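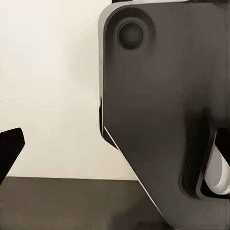 2025-09-09
文 / 质检组 日班

早上到Plorkov的时候下雨,伞放在门口,中午去看已经被人拿错了,剩下一把小一号的。先记工作的事。

Vudberg今天正式接我们组的活。之前试跑那段时间它只在后台打分,分数我们看得见,但不算数。从今天起算数了。早会讲得很短,意思是仿真厨房里跑出来的片段先过Vudberg,它判成功或失败,把握大的直接入库,把握不大的再推到我们屏幕上。以前组里一天要看2000段,今天推过来1000段。少了一半,下班时间没有变。

我原来以为会轻松,上午看下来并不轻松。以前那2000段里有很多一眼就能判的,机械臂根本没碰到东西,或者东西稳稳放在台面上,按一下键就过去了。手在动,脑子可以歇着,有时候还能想想晚上吃什么。现在这些容易的都被它拿走了,留给我们的全是说不清的:夹爪到底夹住没有,杯子算放下还是算掉下去,布碰到水槽边沿算不算进了水槽。每一段都得来回拖进度条。到十点多我眼睛就开始发干,滴了一次眼药水。

水壶那一批争得最多。规则写的是“搬运过程中保持平稳”,可是多平算平稳,没写。我倾向于只要没有明显翻转就给过,旁边工位的判得比我严,稍微歪一点就打回。从前两个人判得不一样,互相问一句就定了,现在系统会把两边的结果都记下来,算一个一致率,挂在右上角。我上午的数字不好看。我把那一小块用便利贴遮住了,下午又揭下来,遮着总惦记。
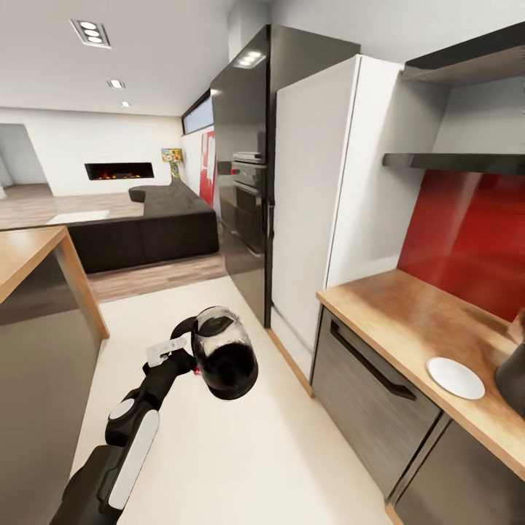 水壶离地提着,后面是烤箱和白色冰箱柜。

这一类我停下来想了很久。看单独一格画面,壶有一点斜,斜不等于不稳,得看前后。Vudberg给的分正好在中间,推给我也合理。问题是我点了“通过”以后,弹出一个必填框,让写理由,不写不能看下一段。这个框以前没有。组长说理由要拿去给它学,写得越具体越好,以后同类的它就自己判了。

我写了一上午理由。开始写得很认真,壶身角度、离柜子多远、有没有晃,都写。后来写着写着就慢下来,想到每写清楚一条,明天推过来的大概就少一条。这话我没在组里说。写还是照样写了,乱写会被抽查,再说乱写对不起看数据的人。Cordeiro那边拿这些片段去训练他们的厨房机械臂,标签错了,他们那边要多查好多天,去年就出过一次,来回邮件写得很难看。

午饭在楼下吃的面,汤咸。饭桌上说到人员的事。组里7个人,有2个要调到Stullach那边的办公点,说是十月走,做场景搭建,往仿真厨房里摆柜子、摆锅碗、改地板材质那些。不是裁人,这点早会上讲了好几次。是谁去还没定,先自愿报名。桌上没有人接话,后来说起了附近停车涨价。

我自己算过,去Stullach单程要多坐很久的车,中间还得换一次。搭场景我没做过,听说要学建模软件,工资不变,有一段培训。留下来的话,就是每天看最难的那一半,再往后是最难的那一小撮。哪个更好我现在说不上来。晚上吃饭的时候和家里提了一下,家里的意见是先别报,看别人报不报。

下午排的是布料任务。我一向不爱看布料。仿真里的布有时候会有一点穿模,边角往夹爪里陷进去一截,要分清是物理没算好还是真的没夹住。这两种在我们的表里是两个不同的代码,一个退给仿真组,一个记成动作失败。Vudberg分不清这两种,布料几乎整批推了过来。我把近处的视角放大了看,一段一段过,三点钟以后基本没有抬头。组里也静,只有按键的声音,以前下午总有人放歌的。

快下班时我在组群里发了一张白布垂在水槽前、被夹爪夹着的截图,问这种布料段是不是干脆设成全部人工,不要让机器先打分了。它打的分我们反正都不看,看了反而容易跟着它走。我下午就有几次,本来拿不准,瞄了一眼它的分数,手就按下去了。事后回头重看,其中有一段我其实想给相反的结果,已经改回来了,也补了说明。
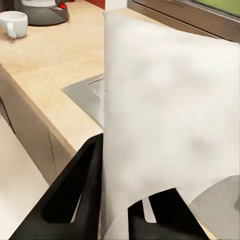

群里有人回我说,别提全部人工,提了上面就会问为什么还要留机器,最后加班的还是我们,不如申请把分数藏起来,等人判完再显示。

这个办法比我的好。我照着写了一份申请,写得不长:第一件,布料任务在人工判定之前隐藏机器分数;第二件,理由框改成选填,或者给几个常用选项可以勾;第三件,一致率不要实时挂在屏幕上,每天收工给一次就行。写完读了一遍,把第三件的语气改软了一点。发出去以后显示已读,到我走的时候没有答复。

我今天的量没有做完,剩下一些布料段挂到了明天。以前没做完会有夜班接着看,夜班从这个月起取消了,夜里只有Vudberg在跑。走之前我去把夜班那几张桌子上的杯子收了,有一个杯底长了东西,泡上洗洁精放在茶水间。

回来的车上又想了想报名的事。搭场景也许没那么难,我看了这么久仿真厨房,哪个柜门做得不对、哪个抽屉拉手太靠里,一眼能看出来。可这话说出去,等于报名了。再等两天。

明天记得:带自己的眼药水,旧的那瓶快空了;问行政伞的事;水壶那一批和旁边工位对一下标准,把“平稳”到底怎么算写成一句话,贴到组里的文档里。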